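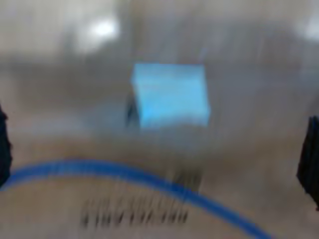
Subject: Re: [bilgin-users] blurry wrist frames, keep or toss?

Hi all,

Our cube set for Dallell is up to 1047 demos now, and plenty of the wrist frames look like the one at the top – light blue cube between the fingers, blue tape curving underneath, print on the table smeared past reading.

> On 20/05/2026 the Norier group wrote:
> We drop any episode with more than 16 blurred frames.
> Is anyone keeping theirs?

We keep ours! In April I trained once with the blurry episodes and once without, and the run without them got timid near the cube and kept stopping short. My hunch is that fast arm moves are where the blur lives, so tossing it leaves you with only the slow driving. I do toss an episode if the cube is out of view for 60 frames in a row.

Batch size was 64 both times, same seed. Can someone on the Skustport setup try the same split?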